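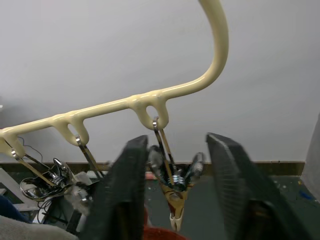
Do you need fabric softener to keep cotton socks and towels from going stiff?

Most of the time you don't. Stiffness in cotton mostly comes from leftover detergent, hard water and drying without any movement, and softener only coats over it.

2022-10-18
By Florante Panganiban

I have been told to try vinegar, tennis balls, baking soda, salt, aspirin and a crumpled ball of foil. Some of it helps a little. A lot of it gets passed along by people who changed three things at once and gave the credit to the strangest one. These are the laundry tips I've tested at home, and what I think of them.

Vinegar in the rinse

Half a cup in the rinse did make our towels feel less crusty, and the smell was gone once they dried. I'm less sold on using it every load. Some washer manuals warn that it's hard on rubber parts, so read yours first. Never let it near chlorine bleach. An extra plain rinse got me most of the same result and costs some water.

Baking soda and vinegar together

It fizzes. Then you have slightly salty water. Pick one or the other.

Salt to "set" the color

People swear by this for new dark clothes. I soaked one half of an old dyed pillowcase and left the other half alone, and I could not tell them apart after September's washes. Modern dyes are fixed at the factory or they aren't. Wash dark things cold, inside out, and with other dark things until they quit bleeding.

Using less detergent

This one I believe. The lines on the cap are hard to read and most of us pour past them. I cut back to a little under half for a normal load and nothing came out dirtier. Muddy work clothes still get the full amount.

Dryer balls

The wool ones I bought were supposed to last 1,000 loads. I can't tell you if that's true and I doubt the company can either. They do keep a comforter from wadding up. As for cutting drying time, I ran the same towels with and without them and saw no difference worth the noise.

Socks

The usual advice is to pin pairs together before washing. I tried it and got rust marks on one pair and a thick damp spot at every pin. A mesh bag does the job, provided you don't stuff it. Otherwise, match them flat on a table while they're still out, and put the leftovers back in the drawer for a week before you give up on them. Folding the cuff over a balled pair stretches it. Fold in thirds instead.
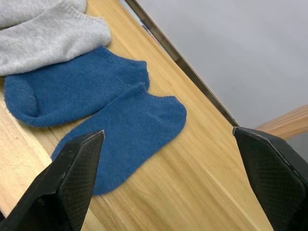
Hanging without marks

Hang socks by the toe if the cuffs are going slack, and shirts by the hem. Give everything one hard shake first. I have not found any clip that leaves no dent in a knit, whatever the package says, so put the dent where it won't show.

Recent items

Does a Box of Salt Really Unclog a Drain?
Three Ways to Sharpen Scissors, Two of Them Useless
Cast Iron and Soap: The Argument Continues
What to Keep Under the Sink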